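HOSP 214 Housekeeping Operations
Handout 6: Bed Throws, Knitted Blankets and Fleece

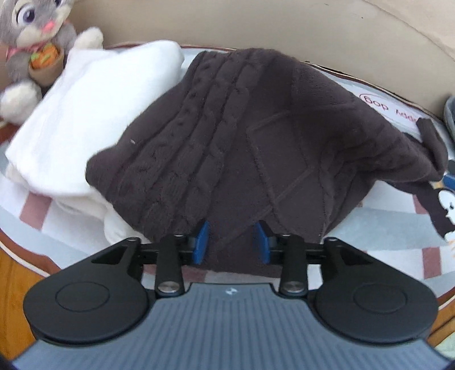 Photo: T. Satti / Drostcombe course collection

6.1 Scope

This handout covers the handling of top-of-bed textiles in guest rooms and family units: knitted throws, fleece blankets, and the soft toys that are often found with them. Fitted sheets, flat sheets and duvets were covered in Handout 4 and are not repeated. Bring this handout to the July practical. The folding table is in the Haugen room, and the two beds are set up next door.

A top-of-bed textile is any item that lies over the made bed and is not tucked on all sides. It may be decorative, functional, or both. For costing purposes the department treats it as a separate line from bed linen, with its own wash cycle and its own replacement rate.

6.2 Knit construction and what it means for folding

A cable knit is made by crossing groups of stitches over one another at intervals. The crossings form raised ridges, and the fabric is thicker along the ridge than beside it. Diamond patterns are made the same way, with the crossing stitches traveling outward and then back in. Many throws combine both. The dark brown-gray blanket in the photo has cable ridges on one side of the mound and a raised diamond pattern on the other.

Three properties follow from the construction.

Bulk. A cable knit does not compress flat. A fold made across the cables stacks ridge on ridge, and the folded edge will be uneven. Fold parallel to the cables first, then across.

Stretch. Knits extend more across the width than along the length. A throw lifted by a single corner will lengthen on that diagonal, and with repeated handling the corner will not return to square. Lift with two hands, at least a forearm apart.

Snagging. Raised stitches catch on rings, watch straps, cart hardware and rough bed rails. A pulled loop is worked back from the wrong side with a blunt needle. It is never cut.

6.3 Fleece and high-pile blankets

Fleece has a knitted base with a raised surface. It folds easily but takes up a large volume for its weight, and a folded stack will lean if it is built too high. White fleece shows transferred fiber from darker items. When a dark knit and a white fleece are on the same bed, separate them before either is shaken.

Pile direction is found by drawing the palm once along the surface. One direction lies smooth and the other lifts. All fleece in a stack should have the pile running the same way, toward the front of the shelf.

Edges need separate attention. In the photo, the lower folds of the fleece come down to a fluffy edge that is partly tucked under the dark blanket. An edge in this position should be freed by lifting the upper item. Pulling on the lower item drags the pile and may shift everything on top of it.

6.4 Order of work on an unmade surface

The sequence below is the one used at the Turnidier properties, with changes agreed with Suqin Deng after last year's practical.

1. Remove toys and loose objects. Place them on a clean chair or a folded towel, never on the floor.
2. Find the topmost textile. On a mixed pile this is the one whose edges are free on most sides.
3. Locate two adjacent corners. A corner hanging over the rim of the bed is a good starting point, as it is already clear of the pile.
4. Run one hand along the hem to the next corner. Do not search through the middle of the mound.
5. Lift the textile clear and inspect both faces.
6. Fold or re-lay as required, then repeat from step 2.

Students tend to rush step 4. A bunched throw can present a fold that feels like a hem, and a blanket squared from a false edge has to be opened and started again.

6.5 Inspection and lint

Inspect under the room's main light with the curtains open. On dark knits, look for lint, hair, pulled loops and flattened areas. There is a tiny white speck of lint on the left part of the dark blanket in the photo. Single specks of this kind are picked off by hand. A lint roller is acceptable on fleece but is not used on cable knit – the adhesive lifts fiber from the tops of the ridges and the surface starts to pill.

Record the result on the room sheet with one of these codes:

A – clean, re-lay
B – surface lint only, treat in the room
C – stain or odor, send to laundry
D – damage, tag and send to Herman Sembiring at the linen desk

Code D items are not re-laid, even when the damage would be hidden by the fold.

6.6 Folding standard for throws

Standard throws are folded in thirds lengthwise, then in half, then in half again. The finished fold is placed with the closed edge toward the foot of the bed. The open edges must not be visible from the door.

For a draped finish, fold in thirds lengthwise only and lay the strip across the bed 20 inches from the foot, with equal overhang on both sides. Overhang must clear the floor by at least 6 inches. A corner that hangs lower than the rest of the edge is corrected before leaving the room.

A knitted throw is never hung for storage. Shelf storage is limited to 5 throws per stack.

6.7 Soft toys

A toy on the bed of an occupied room is guest property. It is returned to the place where it was found once the bed is finished, seated upright against the pillows if the original place no longer exists.

Check attached parts before moving a toy. The gray bunny in the photo has a pink neck ribbon and holds a small plush flower pot with orange and green carrots. Ribbons and held items are common points of strain. Support the body from beneath and do not lift by the ribbon, an ear or a paw. Long pile on a toy will pick up dark fiber from a knit in the same way that white fleece does.

6.8 Preparation for the practical

Read section 3 of the Iscombe linen manual, on shrinkage in knitted goods. Practice the thirds fold at home with any blanket of suitable size. The practical is marked out of 100, and 20 of those points are for inspection and coding. Questions on the marking go to Darnell Nakamura before the session.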